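4.3 Vorführen per Fernsteuerung: Prozessor einsetzen

Der Hersteller Flanemard verspricht, dass wenige Vorführungen genügen. Wir haben 14 aufgenommen und trauen dem Ergebnis nur bedingt.

1. Gehäuse öffnen und gegen Verrutschen sichern.
2. Sockel öffnen, Haltehebel ganz umlegen.
3. Aufnahme starten, dann den Prozessor seitlich mit beiden Fingern greifen.
4. Über den Sockel fahren und dort anhalten.

VORSICHT: Die Kraftrückmeldung am Handgriff ist grob. Wer sich auf sie verlässt, verbiegt Pins – lieber auf das Bild der Handgelenkkamera achten.

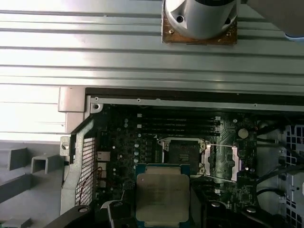
5. Ausrichtung prüfen, erst danach senkrecht absenken. Kein Nachdrücken.
6. Greifer öffnen, Aufnahme beenden.

Hinweis: Die Software bewertet jede Vorführung mit Punkten. Was der Wert misst, steht nirgends. Teodor Eklund hat Durchgang 382 trotz Bestnote verworfen, der Prozessor saß schief.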